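Trindance Coaching Workbook: Participant Guide
Section 6. Setting Up Your Change Plan

Complete this section before your first call with your coach. You need your welcome letter, your program number and an hour without interruptions.

1. Sign in at the Trindance participant page and select My Plan.

2. Enter the program number from your welcome letter. Arkstead office groups use 1176. Individual clients use 1000.

3. In the Goal box, write one change you want to make at work or at home. Keep it to 323 characters. The box will not save a longer entry.

4. Under Starting Point, describe how things stand today. Use facts your coach can ask you about, such as hours worked, meetings missed or calls returned.

Note: Your coach can read the Goal and Starting Point boxes as soon as you save them. The Private Notes box is visible only to you.
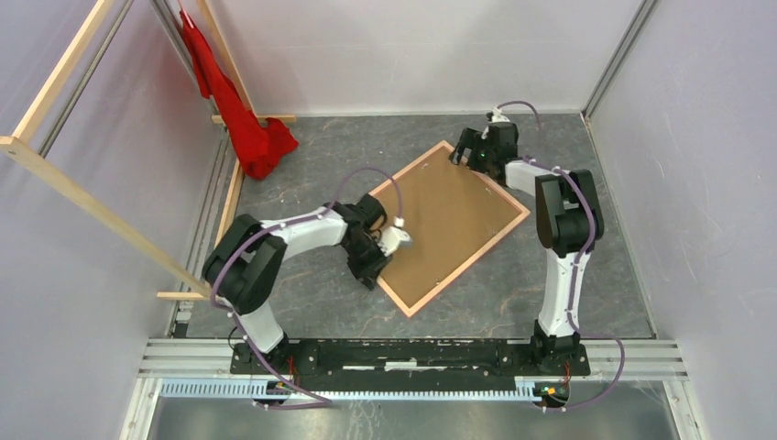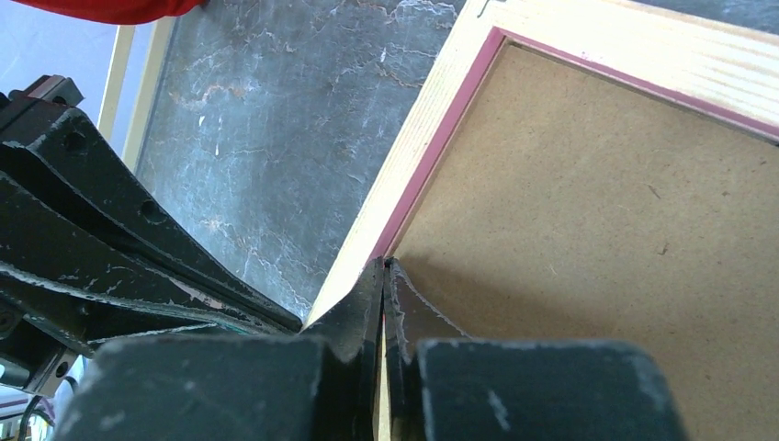

5. Choose a reminder object. Your coach will ask for it on the first call and will refer to it during the program. Pick something you pass every day and can write on or pin a card to. A corkboard with a light pink wooden frame, like the one between the two arms in the first picture, is a good size for a goal card and a weekly list. A notebook kept in a drawer does not work as well.

6. Copy your goal onto a card by hand and put it on the reminder object. Date the card.

7. Select Weekly Check-In and pick a day. You can change the day twice during the program. After that, write to the Menon support desk.

8. Select Save and Send. A confirmation appears at the top of the page. If it does not, sign out, sign in again and repeat this step.

Caution: Do not select Restart Plan to fix a spelling mistake. Restart Plan erases all check-ins, and they cannot be recovered. Use Edit.

Group participants: your session leader is Mathis Brunet or Manolis Xenos. The name is shown under My Plan. Bring the card to the May session even if your goal has changed.

Section revised Oct 30, 2018. It replaces the Mundska planning sheet. Participants who already filled in that sheet can start at step 5.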